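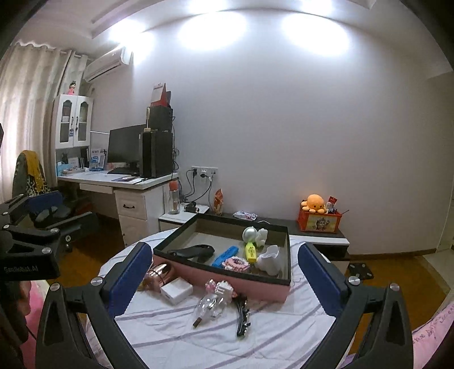
Figura 1. La pinza de mano abierta sobre la caja de objetos pequeños, encima de la cama.

Memoria del proyecto: segmentar demostraciones hechas con pinza de mano
Grupo: Nazanin Karimi, Unathi Mtshali y yo, Sepehr Nazari
Entrega: 11 de febrero de 2021

Me ha tocado a mí escribir la parte del software, así que va en primera persona y con menos fórmulas de las que le gustarían a Unathi (están todas en el anexo, tranquilos).

La idea era sencilla sobre el papel: coger las demostraciones grabadas con la pinza y cortarlas solas en tramos de acercarse, agarrar, mover y soltar. Al programa lo llamamos Tolteck. Le entran el vídeo y la apertura de las mordazas, y saca una lista de tramos con su etiqueta. En enero ya teníamos 207 demostraciones y pensé, iluso de mí, que lo difícil estaba hecho.

Mi primera versión miraba solo la apertura. Si las mordazas se cerraban y dejaban de moverse, había agarre. Con objetos rígidos iba de maravilla, pero con la correa acolchada fue un desastre: el acolchado cede, la apertura sigue bajando poquito a poco y el programa no veía nunca el final del cierre. Me pasé dos tardes tocando el umbral a mano hasta que Nazanin propuso usar la velocidad de cierre y pasarle un filtro de mediana de 13 muestras. ¡Mano de santo! Lo dejamos así.

Luego vino la percepción. La botella de cristal transparente, tumbada en la sábana, nos trajo de cabeza: el detector se quedaba con el tapón marrón y se olvidaba del resto, y el centro estimado salía desplazado hacia un extremo. También confundía cosas dentro de la caja, con la pulsera de cuentas tan cerca del rotulador amarillo y del jarroncito blanco. Probé a recortar la imagen a la zona entre las dos mordazas antes de detectar y mejoró bastante, aunque cuando están muy abiertas el recorte es casi la imagen entera y ganas poco.

Para revisar etiquetas hice un visor feo pero rápido, con atajos de teclado. Fatima Mthembu nos corrigió 900 tramos con él y de paso encontró un error mío en los tiempos (el vídeo iba 10 fotogramas por detrás de la apertura, y yo echándole la culpa al filtro).

Pendiente: los agarres fallidos. Si la pinza se cierra en vacío, Tolteck sigue poniendo «agarrar» tan contento. Zanele Maluleke, nuestra tutora, sugiere comparar la imagen de antes y la de después del cierre, y por ahí voy a empezar. El código está en la carpeta del grupo, rama «velocidad»; la otra no la uséis.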